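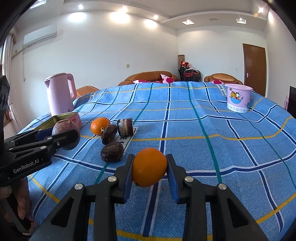
Fruit and Vegetables on the Table: Frequently Asked Questions

Ernovwood Shared Kitchen
Last updated Feb 16, 2026

These are the questions we get most often about the produce table: what goes on it, how to sort it, how to keep it and how to look after the cloth. If your question isn't answered, leave a note in the kitchen book or ask Aoife Ó Conaill at the front desk.

What can I put on the table?

Whole, uncut fruit and vegetables that keep at room temperature for at least a day. Citrus, apples, pears, persimmons, tomatoes, onions, potatoes, beets, turnips and squash are all fine. Berries, grapes, salad leaves, fresh herbs and anything already cut go in the refrigerator.

Do I have to wash things first?

No. Brush off loose soil outside or over the sink and leave it at that. Root vegetables keep longer with a little dust on them, and a wet beet put in with other produce will spoil it. Wash what you take when you are ready to use it.

How do I tell a persimmon from a tomato?

It sounds like a silly question, but people ask it every fall. Both can be smooth, shiny and orange, and once the leafy cap has come off they look very much alike from a few feet away. Pick it up. A persimmon is usually heavier and firmer for its size and the stem end feels woody. A tomato has thinner skin and gives a little when pressed, and you can smell the vine at the stem scar. If you still can't tell, cut it open.

Are the persimmons ready to eat?

It depends on the kind. The squat, flat-bottomed ones (Fuyu) can be eaten while still firm, peeled or not. The longer, pointed ones (Hachiya) have to be very soft, almost like jelly inside. Eaten early, they will dry out your whole mouth. Leave them stem side down on a plate until they feel like a water balloon. Please don't put soft ones back in a container under other fruit.

What about beets, turnips and other roots with a wrinkled top?

A wrinkled or brownish crown is normal where the leaves were cut. Squeeze the body of the root. If it is firm, use it. If it bends or feels spongy, it can still go into soup or stock that day. If there is a soft wet patch or a sour smell, put it in the compost.

Cut any leaves off an inch above the root before you leave it on the table. Beet greens go in the refrigerator in a bag with the person's name on it.

Which things shouldn't share a container?

Apples, pears, ripe tomatoes and ripe persimmons give off ethylene gas and make other produce ripen faster. Keep them apart from anything you want to hold back. Onions and potatoes should be kept apart from each other too. Citrus is easygoing and can sit near most things, but one moldy orange will spread to the ones touching it, so turn them over when you pass.

If you want a hard persimmon or pear to soften, put it in a paper bag with an apple and fold the top over. Write the date on the bag.

How full should the containers be?

One layer for soft fruit, two for citrus and roots. The rest can sit loose on the cloth as long as it isn't near the edge. Round fruit rolls, and we have found oranges under the dresser in August that had been there a long time.

How long can produce stay out?

Citrus: 9 days
Firm persimmons: 9 days
Apples: 9 days
Tomatoes: 3 days
Pears, once soft: 1 day
Beets and turnips: 3 days, then to the cold pantry

In summer, when the kitchen is warm in the afternoons, check everything daily and go by feel.

Should tomatoes go in the refrigerator?

Not while they are still ripening. Once fully ripe they can go in for a few days if you won't get to them. Take them out an hour before eating.

Can I use an electric kettle at the table?

Yes, with its base on a flat part of the cloth and the cord running to the wall, never across a place where people walk. Keep the spout pointed away from the fruit, as the steam softens skins and leaves damp spots. Fill it at the sink, no higher than the line, and empty it when you are done. It is for hot water only. Someone once tried heating cider in a kettle here and it took two rounds of vinegar to get the smell out.

How do I descale a kettle?

Fill it halfway with equal parts white vinegar and water, bring it to a boil, switch it off and leave it for 15 minutes. Pour it out, rinse, then boil plain water twice and throw that away. We do this once a month. The water in Ernovwood is hard, so you may need to do it more often at home.

How do I wash the tablecloth?

We use checked cotton cloths because they hide small marks and can be washed often. Shake the crumbs off outside first. Cold wash with ordinary detergent, no bleach, and hang it over the rail while still damp so most of the wrinkles drop out. Please don't iron it on the table.

A cloth doesn't have to lie perfectly flat, but smooth out any large folds before you set down a container or anything with hot water in it.

What takes out beet and persimmon stains?

For beet, rinse from the back with cold water right away, rub in a little dish soap and leave it for 15 minutes before washing. Hot water sets the color. For persimmon, do the same but add a spoonful of white vinegar to the rinse. Persimmon juice goes brown as it dries and is much harder to shift the next day.

Can I take produce home?

Yes. Take what you will use in the next few days. If you want more than that for jam or pickling, write it in the kitchen book the day before so we can tell you what is coming in.

Is there a good recipe for the odds and ends?

Emanuel Stoica's roasting tray is the one most people make. Cut beets into 16 wedges per large root, toss with oil and salt and roast at 400°F until a knife goes in easily. Add firm persimmon slices for the last 15 minutes. Squeeze an orange over the tray when it comes out. It doesn't work with Hachiyas, which fall apart.

Where does the spoiled produce go?

In the covered bucket by the back door. Take off stickers and rubber bands first. Citrus peel is fine in small amounts. When the bucket is full, empty it into the left-hand bin in the yard, rinse it and bring it back in.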